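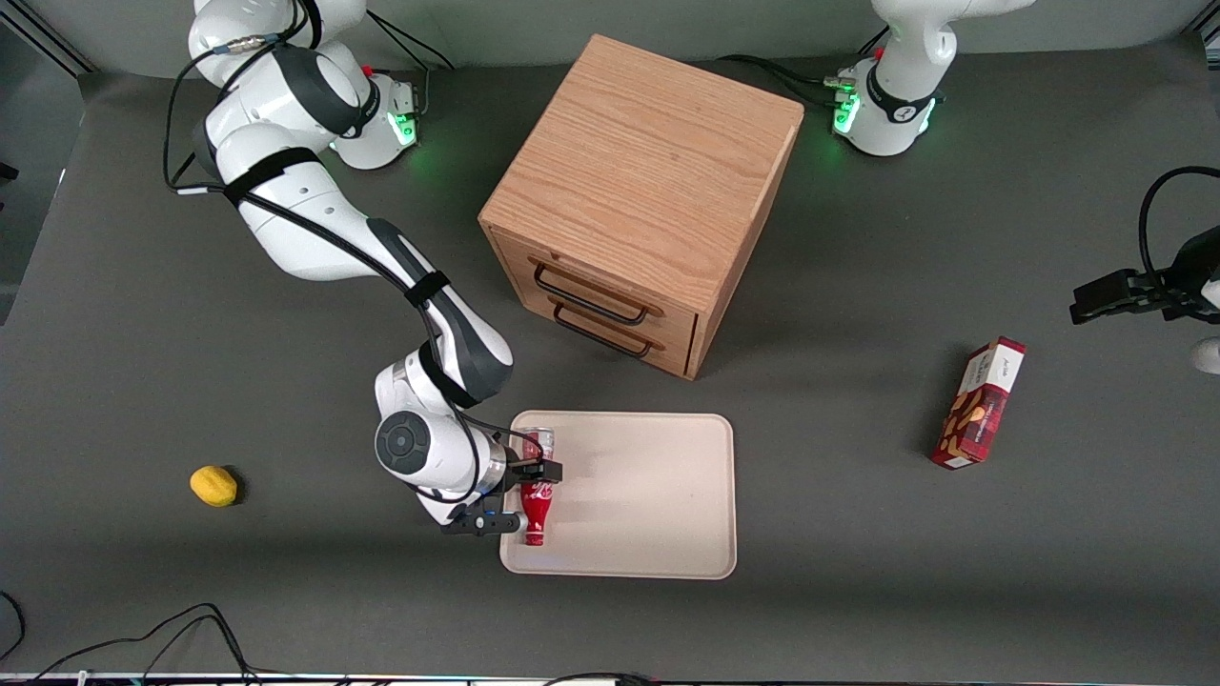 Re: Drink trays and the two-drawer cube, label wording and layout

Modupe Ogundipe wrote:

> I have the Prulley trays in now and want to settle the layout before
> Sunday. Two questions. First, do bottles and cans share a tray, or do
> we go back to one tray per type? Second, the drawer cube: Wovance
> lists it with the handles as a separate line item, and Prajapati has
> it as one piece. Which listing do we follow on the sheet?
>
> Also, the old sheet says "drinks to the left" without saying left of
> what. I read it as left of the cabinet. Somebody else clearly read it
> as the left end of the tray.

Answering in order.

1. Bottles and cans share a tray. The picture at the top has the arrangement I would keep: Coca-Cola bottle upright near the left end of the beige tray, red can behind it, the remaining surface left clear. Separate trays use too much table, and we have 18 place settings' worth of other items to fit on the same top.

Keep taller items in front only if the label side can be turned outward. A can standing directly behind a bottle is partly hidden from the front, so the sheet should record both items by name. Do not write "drinks, assorted". That wording cost us a full recheck in November.

2. Follow Prajapati and list the cube as one piece. The black bar handles stay on the drawer fronts in storage and in transit, and a separate line only produces a second box to tick. Suggested entry:

Cabinet, cube, light oak color, two drawers, upper and lower, black bar handles. Drawers closed.

I would leave "solid oak" out. The grain on the top looks like oak, but I have nothing from the supplier that says what the core is, and Traritz rejected a return last year over exactly that kind of wording.

3. "Left" means the left end of the tray, seen from the front long side of the table. The cabinet goes behind the tray, turned so that a corner points forward. Please change the old line to:

Drinks at left end of tray. Cabinet behind tray, corner forward.

The angle does not need to be measured. It does need to leave room for both drawers to open fully without touching the tray rim. The Prulley rim is raised all the way around, and a drawer pulled out against it will push the tray and whatever is standing on it. Check the lower drawer first, as it has less clearance over the rim.

4. Tray size, which you did not ask about. The catalog gives 600 mm on the long side. Mine measures less than that across the flat part, the difference being the rounded edge. For planning, use the outside dimension. For deciding how many items fit, use the flat part.

5. Item numbers. The cube is 212 on the current sheet and should stay 212. I saw a draft with the drawers numbered separately; please drop that. Contents go under the cabinet number with "upper" or "lower" after it.

If there are no objections by Sunday I will replace the sheet in the shared folder and delete the old one. Send corrections to the list and leave the file itself alone until then, as two people editing it is how we ended up with both versions of "left".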